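Visit report: the Brultumano open day, Wustum

The bus from the station to the Wustum industrial park leaves once an hour and stops at every garden center on the way, so by the time I got to Brultumano the cookies had gone and the first tour was already halfway down the corridor. I caught up with it at the laundry.

Brultumano rents two floors of what used to be the Van der Merwe packing works. The old name is still painted on the loading door. Upstairs is offices and a kitchen. Downstairs they test whether machines can do the sort of work that you and I do badly while listening to the radio, and once a year they let people in to watch. I went because I write about small workshops for a living, and because every owner I talk to now asks me whether it's time to buy a robot or hire another nephew.

Ayanda Mathebula took our group around. She runs the test floor and has the manner of a swimming teacher, patient and slightly too loud. She started by telling us that things would go wrong and would we please not clap when they did, as the students find it discouraging.

The laundry station had a pair of arms and a pile of hand towels. The first towel took a little over four minutes. I fold towels in thirds and so, more or less, did the arms, although they smoothed each crease afterward with a tenderness I have never shown a towel. The second one went faster. The third got picked up by the middle and held in the air for a good while, like something the cat had brought in, and then Ayanda reached over and put it back on the pile. A man behind me said his son folds exactly like that.

Next came dishes. Plates are fine, apparently. Mugs are fine if the handle points the right way, and there was a strip of tape on the counter showing which way that was. Forks were "on the list." I asked how long they had been on the list and was shown the coffee machine.

There was a gearbox outfit called Sestex with a bench in the next bay, and this was the part the shop owners had come for. The job was putting rubber feet on a steel bracket. The cell was caged off and very fast, and it did the same bracket all afternoon. The Sestex rep said the full installation came to 3000 a month on a lease, with 30 days' notice either side, and a woman who makes picture frames wrote that down and underlined it. She then asked if it could do a different bracket. It could, after a visit from an engineer. What if she had a lot of different brackets? Then there would be a lot of visits. She put her pen away.

I should be fair about that cell. In the time it took me to eat a cheese roll it fitted more rubber feet than I'd manage in a morning, and they were all on straight. If your life is rubber feet, go and see it.

The talk was in the upstairs kitchen at three. Solange Cordeiro, who looks after the money side, had one slide I liked. Her team had asked visitors to last year's open day which chore they'd hand over first, and 323 of them filled in the card. Cleaning the bathroom won by a mile. Of those cards, 74 had asked for something to do with the kids' packed lunches, and one had simply said "my brother-in-law." She pointed out that not one station downstairs was a bathroom. A bathroom is small and wet and has a person's entire life balanced along the edge of the tub, and they aren't ready to let anything with a motor loose in there.

Somebody asked her for a year. She wouldn't give one. She said that for a single task, on a table, with the stuff put out beforehand and a grownup standing by, the answer was often yes today. Take away the table, or the grownup, and she'd rather talk about something else. I've heard a lot of sales talks, and this was the first where the speaker seemed keen for us to keep our checkbooks closed until we'd had a think.

Practical notes if you're going next time. Parking is at the back, past the tire place. Wear flat shoes, the stairs are the open metal kind. The gift bag has a tote bag in it and nothing else, so you are given a bag containing a bag. Tours run late and the last one skips the towels. Bring your own cookies.

I went back down on my own after the talk, to the weighing bench, which the tour had more or less walked past. It was where I stayed longest.
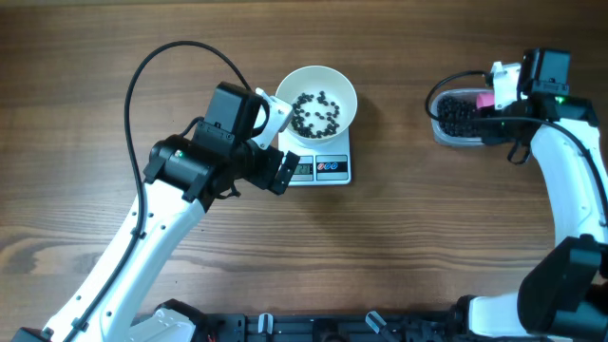

Weighing out dry goods is the chore I'd pay to lose. I worked in a bulk food store the summer I was nineteen and I can still feel the scoop. It's dull, it has to be right, and the customer is watching the number as hard as you are. So I stood there and watched the number too. The little display had got to something starting with 23, and there were enough black beans in the bowl to make a straggly ring with plenty of white still showing through. One gripper hung over the tub where the rest of the beans were packed in, and the other waited by the corner of the scale with its jaws open, which is pretty much how I spent that summer. I asked the student at the desk what the target was and she said she'd have to look it up. My bus was at ten past.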